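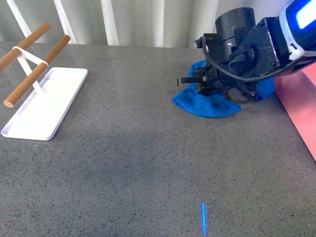

I'm finally trying to get off paper towels and I love it so far, but I can't work out the best way to dry my cloths in a kitchen this small! The whole apartment is 367 square feet, so there's no laundry room, no balcony, and no spot for a floor-standing rack unless I want to climb over it to get to bed. What I do have is a decent run of counter (gray speckled stuff, hides every crumb, I have to run my palm over it to know if it's clean) and a little white rack with two wooden dowels over a flat tray. My bright blue microfiber towel ends up in a heap toward the back of the counter far more often than it ends up on the rack, and that's the habit I want to break. The rack sits on the left with nothing on it, looking lovely, and the towel sits on the right in a lump.

So, what I'd like to know:

How should microfiber be hung so it dries by morning? Folded once over one dowel, or spread across both?

Is it OK to have the rack near the curtain? The counter runs right up to a pale curtain and I like the rack back there, out of the way, but I don't want the fabric getting musty.

And do bare wood dowels need anything done to them? Mine look natural, no paint. The rack was a gift with no box and no instructions. I'm guessing it was meant for bibs or plastic bags or something, but I've claimed it for cloths.

Any tips from other people who've gone cloth-only would make my week. I really am enjoying this more than a grown adult should enjoy dishcloths.

Posted by speckledcounter, 12/7/24

Gruvlow Home Help
Home | Kitchen | Laundry | Small Spaces | Ask | Log in

dishpanhands

Welcome to the cloth side! I've been at this for years in a kitchen that isn't much bigger than yours, and a countertop rack is a great way to do it. You've already got the right thing. The trick is all in how you hang.

Microfiber dries fast when air can reach both faces of it, and painfully slowly when it's touching itself. A heap is the worst case, and a cloth folded exactly in half over one bar is the next worst, since the two halves cling together all the way down. With two bars you can do much better. Lay the cloth across both of them so there's a flat stretch between and a short flap hanging on each side. It looks like a little hammock or a tent, depending on how big the cloth is. Air gets underneath, and the tray catches whatever drips.

If the cloth is too big for that (some of the car-type ones are enormous), hang it over the back dowel only, but off center, so one side is a good bit longer than the other. That way at least the bottom part of the long side is a single layer.

Before it goes up:

Rinse in warm water until the water runs clear. Grease is what makes a cloth smell, much more than water does.

Wring hard, then unroll it and wring it again from the other direction. You'll be amazed at what comes out the second time.

Give it one good snap. Away from the glasses!

As for the tray, tip it out every morning. I forgot mine for most of a June once and there was a pink ring in it that took real scrubbing. A flat tray with a little raised edge doesn't look like it's holding anything until you pick it up and it runs down your sleeve. Wipe it with the same cloth you're about to wash and you're done.

The curtain is fine as long as there's a hand's width between it and the cloth. What you don't want is a damp towel leaning on it all night. If you can open the curtain a bit in the daytime, do, the extra air moving through there helps more than you'd think.

One more thing, on the habit part. Move the rack closer to wherever you let go of the towel. I moved mine three times before it stuck. For me the winning spot was beside the faucet on my right-hand side, since I'm right-handed and that's simply where my hand goes when I finish wiping. You say your rack's on the left and your towel's on the right, so I'd swap them for a week and see what happens.

Have fun with it!

Gotico fan 88

Just put it in the dryer on low. Microfiber comes out in ten minutes. I have a Gotico compact and it sits on top of the fridge more or less. No softener.

twelve_cloths

Oh, I love this topic. I'll skip the hanging, the first reply has that covered, and talk about the wood and the washing.

Bare dowels are fine in a kitchen. They do pick up water from the cloth though, and if a cloth stays on the same spot day after day you can end up with a darker band there, and eventually some fuzz where the grain lifts. None of that hurts anything, but a fuzzy dowel grabs microfiber like Velcro, and then you're peeling instead of lifting. So:

Once in a while, if they come out of the frame easily, take them out and stand them on end somewhere airy overnight. If they don't come out, don't force them, just leave the rack empty for a night.

If they feel rough, go over them with very fine sandpaper, along the grain. It takes no time at all on something that short. Wipe off the dust with a barely damp cloth and let them dry.

You can rub in some food-safe mineral oil afterward. Use a tiny bit, buff it well, and leave it a full day before hanging anything. Too much and you'll get oil on your cloths, and oily microfiber is no good for glasses or windows ever again, in my experience. I've skipped the oil on my newer rack and haven't missed it. I wouldn't varnish them, personally. It chips at the ends sooner or later.

Check the cut ends, too. That's where wood drinks up the most water. Mine went a bit gray there and I dabbed on a little beeswax, which was very satisfying.

Now washing. Please don't use fabric softener, and please don't wash your microfiber with your cotton dish towels! The cotton lint gets into the fibers and never really leaves. I keep a mesh bag on a hook (the Wekby one, it's nothing special but the zipper has held up) and drop the used ones in there dry. Dry is important. If you toss a damp cloth in a bag with the others you've just built a little stink factory. Once the bag is full I run it warm with half the detergent I'd normally use, and hang everything. They don't need heat.

If you have only the one towel right now, get a few more. It makes the whole system work. With one, you're always reaching for it when it's still damp, so it never gets its turn on the rack, and it ends up living on the counter. With four or five you wipe up, rinse, hang, and grab a fresh one next time without thinking. I went a little overboard and bought a different color for every job: blue for counters, yellow for the stove, gray for floors. It's made me weirdly happy every day since. You've already got the blue!

About the heap: a crumpled cloth on the counter for five minutes while you're cooking isn't a problem. I do it constantly. It's the overnight heap that gets you. I do one lap of the kitchen before bed, turn off the light over the stove, and anything cloth goes on a bar. That's my entire system.

And the speckled counter, I have nearly the same one and I do the palm test as well. Try bending down and looking along it toward a window. Crumbs throw shadows.

Comments

speckledcounter: These are wonderful, thank you!! Swapped the rack to the right-hand side tonight. Did the double wring and could not believe the second one. I'm going to try the hammock hang first and report back.

renter_on_3: Following, I have the same problem with a bigger kitchen, so it isn't the size of the kitchen I guess.

dishpanhands: The crumbs throwing shadows thing is so good. Just went and looked at mine and wish I hadn't.

oatmealbowl: Does the hammock hang work for waffle-weave cotton? Mine are thick and take forever.

twelve_cloths: Yes, but give it longer, and flip it once if you remember. Thick waffle weave can still be damp in the middle at breakfast.

Gotico fan 88: Still think the dryer is easier.

renter_on_3: The dryer in my building is down 271 steps if you count both ways so no thank you.

oatmealbowl: We had a Nikolovski rack with metal bars and I went back to wood. The cloths kept sliding off the metal every time somebody shut a cupboard. Wood holds on to them a bit.

speckledcounter: Reporting back! Spread over both dowels, I went to bed, it was dry when I made coffee. The tray had a little puddle in one corner that I would have missed completely. Ordering yellow ones next.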